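Buying Your First Robot Cell: Questions We Get Asked About Budgeting and Planning
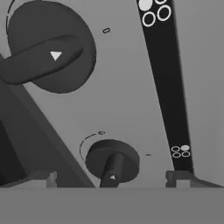
Written by the equipment planning lead, Dotell
Last updated 3 September 2024

We help small and mid-sized shops work out what to buy, when to buy it, and what to leave for next year. These are the questions that land in our inbox most often, with the answers we'd give you over a cup of coffee. If yours isn't here, do write to us – we like getting them.

Do we need to buy the robot before we know whether the job will work?

Please don't! We strongly suggest running the job in simulation first. The rendering at the top of this page comes from that sort of study: a panel with two rotary knobs, a big one and a smaller one, seen from just behind the gripper. You can find out a great deal from a model like that. Is there room for the fingers beside the larger knob? Does the arm have to come in at an awkward angle to get at the smaller one? Each of those questions costs very little to answer on a screen, and quite a lot to answer once a machine is bolted to your floor.

What does a simulation study cost?

Our standard study takes 3 weeks and is billed at $435 per day of engineering time, and we agree on the number of days with you before we start. If you go on to order a cell through us, we take the first day off the final invoice. You keep the model either way, and you're welcome to take it to another supplier.

Can simulation tell us everything?

No, and we'd be wary of anyone who told you so. It's very good at reach, clearance and the order of moves. It's less good at how stiff an old knob feels, or how a finger pad behaves after a month of grease and dust. We like to set aside part of the budget for trials on the real part, even when the model looks lovely. One of our customers, Retamholm, had a nice clean model and still changed finger pads twice during trials. That was money they had planned for, so it didn't spoil anyone's week.

Why do you ask so many questions about our panels?

A robot that turns a control has to know where the control is pointing when it arrives and where it should be pointing when it leaves. So we ask for photos, drawings, the angle of every stop, and whether the pointer marks are easy to tell from the knob itself. White on dark, like the little triangles in our rendering, is a friendly combination for a camera. Worn or painted-over marks may mean a better camera or extra lighting, and both belong in the budget from the start. Indicator lights are worth listing too, if you want the system to read them as well as work the knobs.

What do people forget to put in the budget?

Oh, plenty. Guarding is the big one, then floor work, then the electrician. After that come spare fingers and pads, training for a second operator (you really do want a second one), and somewhere to put the parts while the cell is being installed. A basic set of spare fingers from us is $610. Cable covers and labels are $200 for a single cell, and I mention them only because they're the line everyone crosses out and then asks for later.

Should we buy one gripper or several?

Start with one if you possibly can. A plain gripper with fingers you can swap will cover more work than you'd think, and a tool changer adds cost, weight and something else to look after. Berrada, who run a small test shop, started out wanting a tool changer and ended up with a single gripper and an extra set of fingers. They can always add the changer later, and we left room on the arm for it.

How far ahead should we order?

Work backward from the day you need the cell running. Leave time for the study, the trials, the build, and then a settling-in period with your own people. August is a slow month for many of our suppliers, so if your schedule runs through it, please tell us early and we'll get the long-lead parts on order first.

Can we see a cell working before we decide?

Yes, gladly. We keep a demonstration cell at our Bendwood site, and you can bring your own panel or part along. Send us the outside dimensions and weight beforehand so we can have a fixture ready, and bring whoever will be running the machine day to day – they tend to ask the best questions.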